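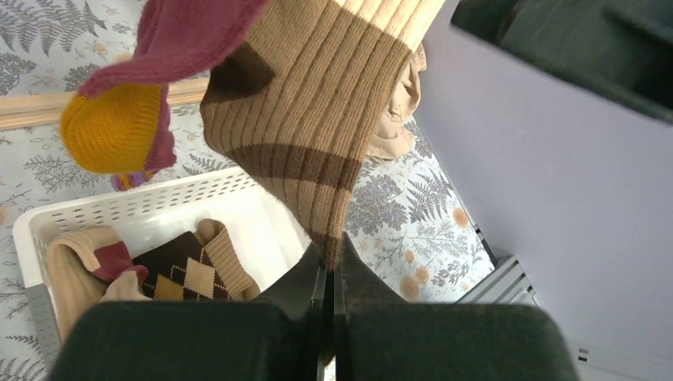 홈 | 살림 | 세탁·건조 | 질문 | 자유

양말은 발목 쪽을 집어야 하나요, 발끝 쪽을 집어야 하나요

읽는 시간 4분 | 인쇄하기 | 이메일로 보내기

mereana_l
2023년 1월 15일 · 조회 522

안녕하세요, 늘 눈으로만 읽다가 처음으로 글을 써 봅니다. 겨울이 되니 식구들 양말이 두꺼워져서 빨래 너는 시간이 참 길어졌어요. 저는 구멍이 송송 뚫린 흰 플라스틱 바구니에 양말만 따로 모아 두었다가, 집게 달린 흰 건조대에 하나씩 집어 너는데요, 어머니는 꼭 발끝을 위로 해서 집으라고 하시고 남편은 발목을 집어야 한다고 우깁니다. 둘 다 자기 집에서 평생 그렇게 했다니 제가 뭐라고 하겠어요 ㅎㅎ 골지 양말이며 아가일 무늬 양말이며 종류도 제각각이라, 혹시 양말마다 다르게 너시는 분도 계신지 궁금합니다. 긴 답글도 환영이에요!

tane.pryor
저는 발끝파입니다. 발목을 집으면 고무줄에 집게 자국이 남고, 그게 몇 달 쌓이면 양말이 슬슬 흘러내리더라고요. 발끝은 조금 눌려도 신발 속에 들어가면 티가 안 나잖아요. 특히 자주색처럼 진한 색 바탕에 발끝만 다른 색인 양말은 거꾸로 매달아 두면 짝 찾기도 쉽습니다. 어머님 말씀이 맞다고 전해 주세요.

horrocks706
윗분 말씀도 일리는 있는데 저는 반대예요. 물은 아래로 내려가니까 발목이 아래로 가면 제일 두꺼운 고무단에 물이 다 모입니다. 저희 집은 706호, 북향이라 겨울 볕이 거의 안 드는데 그렇게 널면 다음 날 아침까지 발목만 축축해요. 발목 한쪽만 집어서 입구를 벌려 두면 바람이 속으로 들어가서 훨씬 낫습니다. 집게 자국은 손으로 한 번 쓱 당겨 주면 없어지고요. 남편분 편에 한 표 드립니다.

mereana_l
어머나, 두 분이 저희 집 식탁에서 들은 이야기를 그대로 해 주시네요 ㅎㅎ 입구를 벌려서 한쪽만 집는 건 생각도 못 했어요. 그런데 위쪽 살에도 걸고 아래로 늘어뜨려 집기도 하다 보니, 저는 너는 방법보다 자리가 늘 문제예요. 남색, 겨자색, 빨간색에 무늬 있는 것까지 섞여서 걸리면 보기에는 참 알록달록 예쁜데, 어느 것이 누구 짝인지 걷을 때마다 한참을 들여다보게 됩니다.
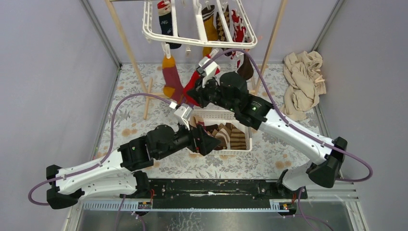 그래서 요즘은 바구니에서 꺼낼 때 짝부터 맞춰 볼까 하다가도, 손이 시려서 그냥 잡히는 대로 집게 되고요. 짝을 맞춰 너시는 분들은 언제 맞추시는지도 여쭤보고 싶어요.

kirsty_g
저는 세탁기에서 꺼내면서 맞춥니다. 바구니 가장자리에 한 짝씩 걸쳐 두고, 같은 게 나오면 바로 둘을 나란히 집어요. 처음 며칠은 번거로운데 걷을 때 착착 접히니까 그 맛에 계속하게 됩니다. 그리고 두꺼운 골지 양말은 건조대 바깥쪽, 얇은 건 안쪽에 두세요. 안쪽은 서로 붙어서 바람이 잘 안 통하거든요. 발끝이냐 발목이냐는 솔직히 큰 차이 못 느꼈어요. 간격이 제일 중요하다고 봅니다.

horrocks706
간격 이야기는 저도 동의합니다만 차이가 없다는 건 좀 섭섭하네요. 저는 지난 5월에 같은 양말로 한 짝은 발목, 한 짝은 발끝을 집어서 비교까지 해 봤습니다. 발목을 위로 한 쪽이 확실히 먼저 말랐어요.

tane.pryor
5월이면 뭘 어떻게 널어도 마르지요 ㅋㅋ 겨울에 다시 해 보시고 결과 올려 주세요. 그리고 늘어난 고무줄 이야기에는 아직 답을 안 주셨습니다. 저는 집게 힘이 센 건조대를 쓰던 시절에 아끼던 양말을 여럿 보냈어요.

kirsty_g
집게 힘은 정말 제품마다 다르더라고요. 너무 세다 싶으면 못 쓰는 천 조각을 집게 사이에 끼워 보세요. 저는 울 양말만 그렇게 하고, 나머지는 그냥 씁니다. 울은 물 먹으면 무거워서 매달면 길어지니까 아예 살 위에 반 접어 걸치는 것도 좋고요.

mereana_l
다들 이렇게 정성껏 써 주셔서 차 한 잔 마시면서 두 번이나 읽었어요. 우선 이번 주에는 남편 양말은 발목을, 제 양말은 발끝을 집어 보기로 했습니다. 어머니 것은 당연히 어머니 말씀대로 하고요! 짝은 kirsty_g 님처럼 바구니에 걸쳐 두고 맞춰 볼게요. 제 울 양말은 벌써 좀 길어진 것 같은데, 혹시 다시 줄이는 방법 아시는 분 계시면 그것도 부탁드려요.

답글 쓰기 | 이전 글 | 다음 글 | 목록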